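Two-Arm Bench Cell – Setup and Maintenance FAQ

Lellivham site. Maintained by Ott Krūmiņa. Last reviewed June.

Who may service the cell?
Anyone signed off on the Stukent module for bench arms. Changing a parameter in the controller also needs an entry in the cell log, with the old value written beside the new one.

What is the order for powering up?
Controller first, then the left arm, then the right. Wait for a green indicator at each base before enabling motion. If one base stays dark, power both down and check the supply connector at that base. Do not swap supplies between arms to find the fault.

How often is the home position checked?
Every Tuesday before the first run, and after any contact hard enough to trip the torque limit. Drive both arms to home and compare the joint readings with the sheet taped inside the controller door. A difference above 3 counts on any joint means that joint is re-zeroed.

Why do the readings drift when the cell has only just been switched on?
The joints need to warm up. Run the exercise program for 45 minutes before taking readings you intend to keep.

What goes on the table for a wrist camera check?
A plain white target with straight edges, laid flat on the brown top. The check needs one clean corner in the wrist view with the fingers closed. The lamp and the pen cup can stay on the table as long as they are outside the arm's path.

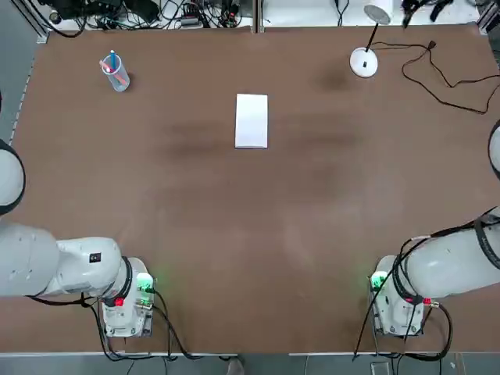
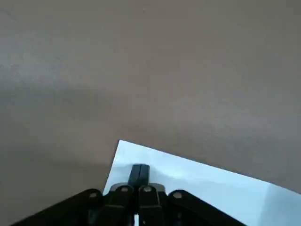

The corner must stay sharp in the wrist view through the whole approach. If it softens as the arm comes down, the lens has moved in its holder. Refit the holder, tighten the set screw and repeat the check from home.

The closed fingers sit off centre in the wrist view. Is it the camera or the gripper?
Roll the wrist through 90 degrees and back. If the fingers hold the same place in the view throughout, the camera bracket is out of line. If they shift, look for play at the linkage pivots. Pivot pins are replaced as a set – a new pin beside a worn one loads the linkage unevenly.

What do I use to clean the tabletop?
A damp lint-free cloth. No solvent. Old stains that don't lift can be left, provided the target is not placed over a raised edge.

Where should the arm cables hang?
Over the front edge, with enough slack for full travel of the shoulder joint. Move each arm slowly to both limits by hand with the power off and watch for a loop catching on the base housing. Check for scuffed jackets at the same time.

The controller shows fault 254. What does it mean?
Lost communication with one arm. Reseat the data connector at the base, then restart. If the fault returns within the same shift, fit a spare cable from the Ullholm cabinet and tag the old one for testing.

Where are spare fingers and pins kept?
Drawer 53 in the Kaplan store. Record what you take on the card. Finger pads are ordered separately and are the same colour as the fingers, so check the part number before closing the bag.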